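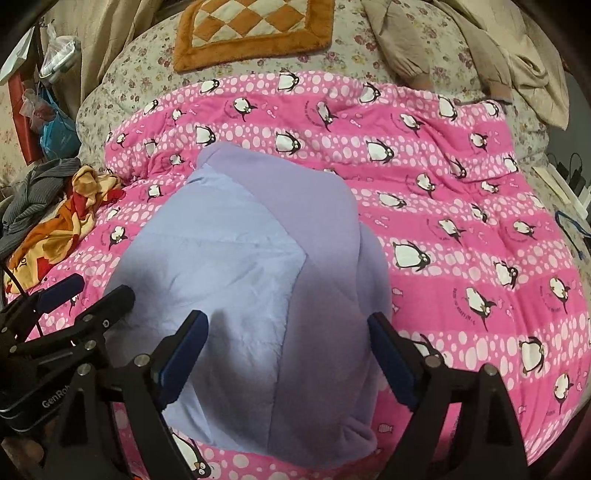

Figure 7.1 Two hand-held grippers at a folded two-colour cloth, seen from a camera mounted on one of the tools.

Chapter 7
Learning from Laundry

Robots have been good at car doors for decades. A car door has the decency to stay the same shape when you pick it up. Cloth does no such thing, and for a long time the usual response in our field was to iron it, lay it on a plain table under even light and report excellent results.

This chapter is about a less tidy method. A person takes a gripper in each hand and does the housework with them, while a camera on the tool records what the fingers meet. No arm is needed at this stage, so the work can go wherever there is a bed to put it on. In Figure 7.1 the cloth is light blue and lavender, and it lies on a pink blanket covered in cartoon penguins. A vision system that has only ever seen grey worktops will have opinions about those penguins, most of them wrong.

The problem came to a head in the Torkska study, which we shall follow through the next three sections. Evelien Koster and her group at Rilau first trained a folding policy on 200 demonstrations made in their own laboratory. It folded beautifully in the laboratory. Moved to a furnished flat one Monday, it spent the morning trying to grasp a printed leaf on the bedspread – with, the log notes, high confidence.

The group then collected 1110 demonstrations in ordinary homes and trained the same network again, changing nothing else. Failures caused by patterned backgrounds fell to nearly a tenth of their earlier number. Failures caused by shadows fell much less. Look at the blue part of the cloth in the figure, where one dark patch has the shape of a finger. To a person it is plainly a shadow. To a network it is an edge, and edges are what it has been taught to pinch.

Section 7.1 sets out how the pose of each gripper is recovered from its own video. Section 7.2 deals with folds and corners, and with the awkward matter of deciding which layer is on top. Section 7.3 compares the Pladel and De Haan methods for turning a human's hand movements into commands an arm can obey. Readers who have not met camera calibration should go back to Chapter 2 first, and perhaps make tea.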